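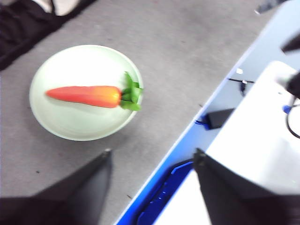 Why Are Carrots Orange?
A page for curious children from the Brurnmont Garden Pages
2018-12-08

If I ask you to draw a carrot, which pencil do you take from the box? I think you take the orange one, and then the green one for the leaves. Almost everybody does the same. But carrots can be purple, yellow, white, red and even nearly black. So why do we think of orange first? To answer this question we must look inside the carrot, under the ground, and also far back in time.

What part of the plant is it?

A carrot is a root. When you eat a carrot, you eat the part of the plant that lives in the soil. It is a special kind of root, called a taproot. A taproot is one thick main root that grows straight down. Many thin roots, like hairs, grow out of its sides, and they drink water from the soil. Usually we wash them away or peel them off before we see them on our plate.

Why does the carrot make such a fat root? It is a kind of pantry. The carrot plant normally lives for two years. In the first year the leaves catch the light of the sun and make sugar. The plant does not use all of this sugar at once. It sends a part of it down and keeps it in the root for the winter. In the second year the plant uses this food to make a tall stem with flowers, and after the flowers come the seeds.

This is the reason why a carrot tastes sweet. You are eating the food which the plant has saved for itself!

Most people never see a carrot flower, because gardeners pull the carrot out in the first year. If you leave one in the ground, you can get many tiny white flowers which stand together in the shape of an umbrella. Parsley, celery, dill and fennel have flowers of this shape too. They are all from the same plant family as the carrot.

Where does the color come from?

The orange color comes from something called carotene. You say it like this: KAR-uh-teen. The word sounds like "carrot", and this is no accident, the name was made from the Latin word for carrot.

Carotene is a pigment. A pigment is a material that gives color to things. Your hair has pigments, and so do your eyes and the petals of a rose. Carotene is also found in pumpkins, sweet potatoes, mangoes and apricots. There is even a lot of it in spinach, but there you cannot see it. Spinach also has very much green pigment, and the green one covers the orange one.

Other carrots have other pigments. Purple carrots have anthocyanins, the same family of pigments that makes blueberries blue and red cabbage purple. Red carrots have lycopene, which is in tomatoes too. Yellow carrots have one called lutein. And white carrots? They have almost no pigment at all.

Some purple carrots are only purple outside. If you cut one, you may find an orange or yellow circle in the middle.

The first carrots in the garden

Wild carrots have thin, pale roots. They are hard to chew and some of them are bitter. You would probably not ask for more. (Please never pick wild carrots to taste them! Some very poisonous plants look almost the same, and even adults make mistakes with them.)

More than one thousand years ago, people in Central Asia, in the region where Afghanistan and Iran are today, began to grow carrots for their roots. These carrots were mostly purple and yellow. Farmers kept the seeds of the plants they liked best and planted them again the next time. They did it again and again, for many generations, and slowly the roots became thicker and sweeter. This work is called selection.

Traders and travelers carried the seeds to the west and to the east. Orange carrots became common in Europe much later, some hundreds of years ago. Farmers in the Netherlands grew many of them, and we can see orange carrots in old Dutch paintings of markets and kitchens.

You may hear a story that the Dutch farmers made the carrot orange to honor their royal family, the House of Orange. It is a nice story, but historians have not found good proof for it. Maybe people simply liked the taste, or the way the color stayed bright in the soup. Purple carrots can turn a soup brown, and not every cook is happy with this.

Can carrots help you see in the dark?

A little bit yes, and mostly no. Your body can change carotene into vitamin A. Your eyes need vitamin A to work well, especially when there is not much light. A person who gets too little of it can have trouble seeing at night. But if you already eat enough different foods, more carrots will not give you the eyes of a cat.

And what happens if you eat really a lot of carrots, every day, for many weeks? Your skin can become a bit yellow or orange, usually on the hands and the feet first. It goes away when you eat fewer of them.

How a carrot gets two legs

Sometimes you pull a carrot from the garden and it has two legs, or three, or it is twisted like a rope. The young root was growing down and its tip met a stone or a hard piece of soil. When the tip is damaged, side roots can become thick in its place. Such a carrot is fine to eat, only more difficult to peel.

Carrots like soft, deep soil with few stones. In our school garden in Brurnmont we sow the seeds in April, directly in the ground where they will stay, for carrots do not like to be moved. The seeds are very small and they are slow. You can wait two or three weeks before you see anything green, and you must keep the soil a little wet all this time.

Try it: a carrot top on the windowsill

You need the top of a fresh carrot, a small dish and some water. Ask an adult to cut the top piece for you, as thick as your thumb. Put it in the dish with the cut side down. Pour in a little water, so that only the bottom is wet. Put the dish in a bright place and change the water every day.

After some days, new green leaves can come out of the top. They grow from the food that is still saved in the piece of root. A new carrot will not grow under it - the taproot was cut, and it cannot be made again. But if you plant your carrot top in a pot with soil, it may live long enough to make flowers.

Words to remember

Taproot: one thick main root that grows straight down.
Pigment: a material that gives color.
Carotene: the pigment that makes carrots orange.
Selection: keeping the seeds of the best plants to grow them again.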